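Home > Bedding and Linens > Folding striped pillowcases so they stay folded

Zuleica Magalhães
Hi all! I've got a pile of thin striped cotton covers and every one slides open the minute I stack it. I fold on the bed, right on top of the sheet, and I'm losing my mind a little. Is it me or the fabric?

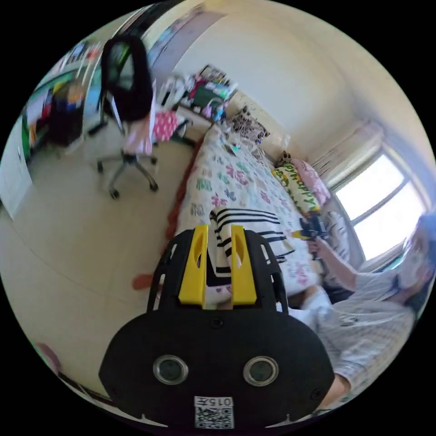

My closet shelf is shallow, so whatever I fold has to end up pretty small. I've been doing halves, then halves again, and the bold black stripes at least give me a line to follow. The flowery sheet underneath is no help (leaves and flowers scattered every which way, nothing straight to line up with!).

Jääskeläinen
It's the fabric. Thin cotton needs a hard surface, use a table.

Kusta
I'd stay on the bed, but pick what's on top of it! A flat sheet slips around on me, and anything quilted grips way better.

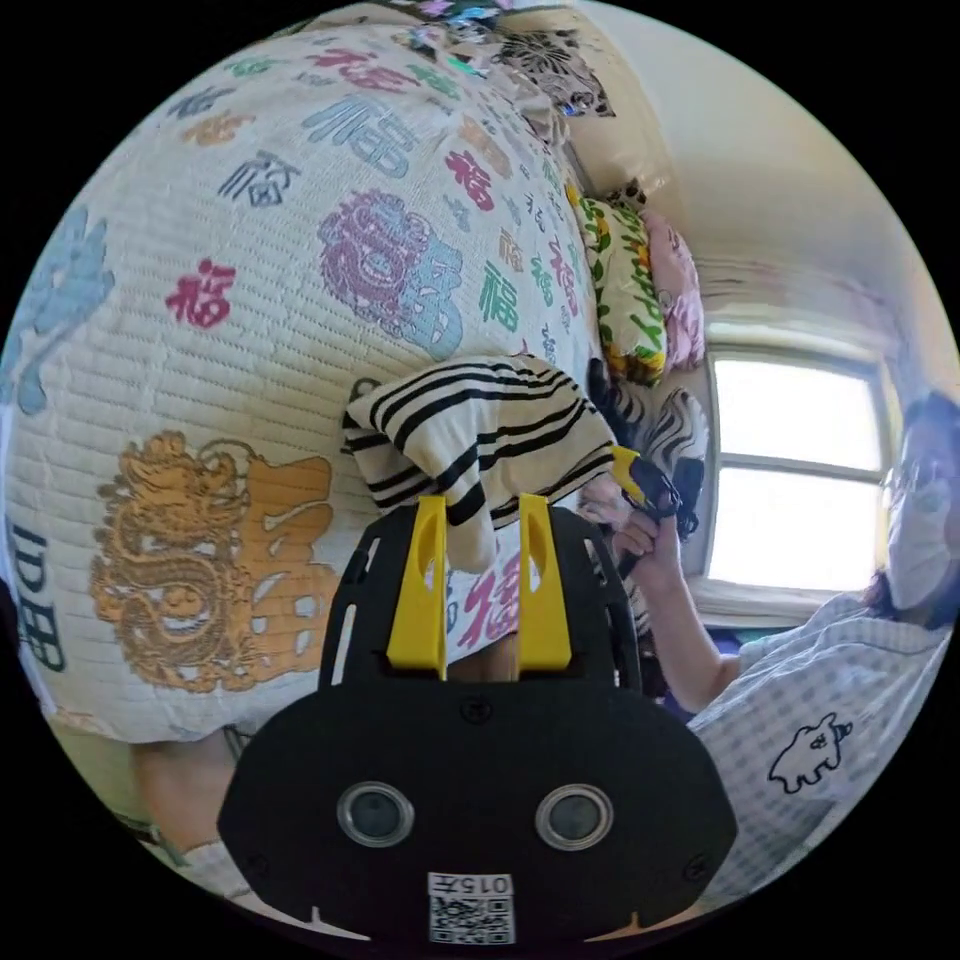 Storage matters too. I used to cram everything in one bin, 6 covers deep, and it came out a mess. Now I sort by pattern first, so zebra stripes go with zebra stripes and the flowered pillows get their own pile, and I only pull out the pile I need. Then I fold in thirds and roll the last bit.
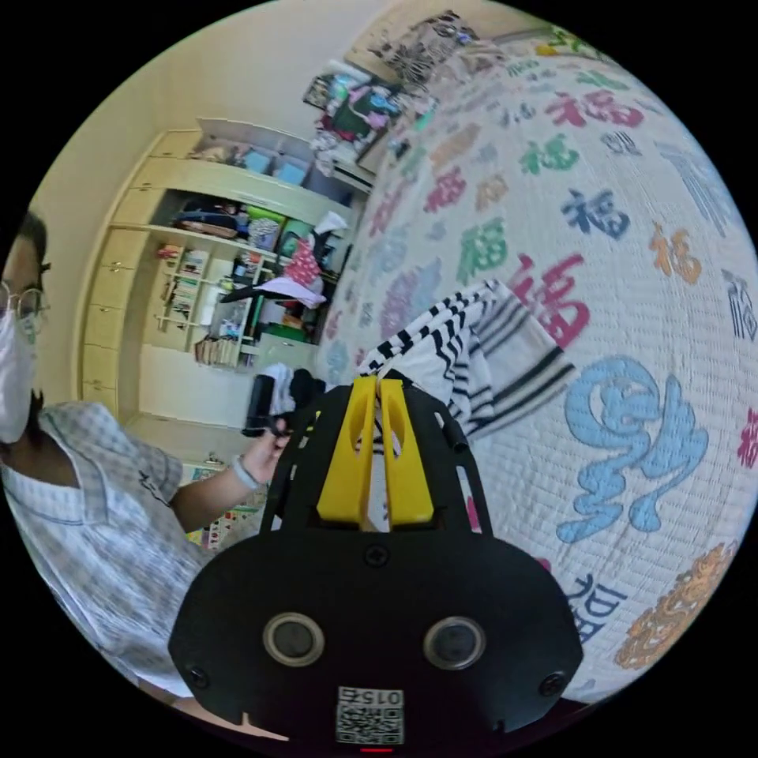 Striped cloth in layers, quilted 福 spread alongside

Press each fold with your palm before you make the next one. Mine stay put till September!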